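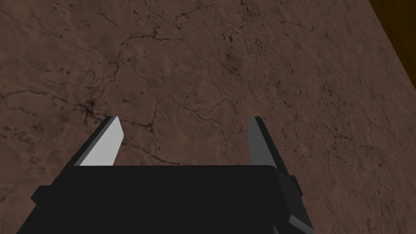 Hindemmont, October

Live Music and the "Intimate Show" Claim
Project report, Popular Music and Audiences
Brittany Ouellet and Darcy Carrier

Our starting question was whether people who pay extra for a small-room concert get more out of it than people in the big hall. The promoters at Gagnon say yes on every poster. We had doubts going in, and most of them are still there.

We compared two shows by the same band, Tidov. One was at the Flunov, a hall that holds 2,000. The other was at the club next door, capacity 500, with tickets at nearly double the price. We handed out paper surveys at the exits and got 927 back over both nights. The survey asked people to rate sound, view, the set list and "connection with the performers" from 1 to 5.

The club crowd gave higher scores for connection. That sounds like a win for the small room until you look at who was in it. Most of the club audience had seen Tidov before, and fans who pay double for a band they already love are going to say they felt connected. The hall crowd was full of people brought along by a friend. We don't think the two groups can be compared as cleanly as we planned.

Sound went the other way. The hall scored better, and several people at the club wrote that the vocals were buried under the drums. Darcy stood at the back on both nights and agrees - though one pair of ears isn't data.

We also interviewed Ravinder Turcotte, who mixes sound at both rooms. He told us the band plays the same set, with the same jokes between songs, wherever they are. Colleen Chisholm, a fan since the first record, didn't believe him. We checked our notes from both nights and the jokes matched.

Océane Caron pointed out in class that "connection" could mean anything from eye contact to being sweated on. She's right, and we should have split that question up before printing it. We would also want a third show, with cheap tickets in the small room, before saying anything about room size by itself.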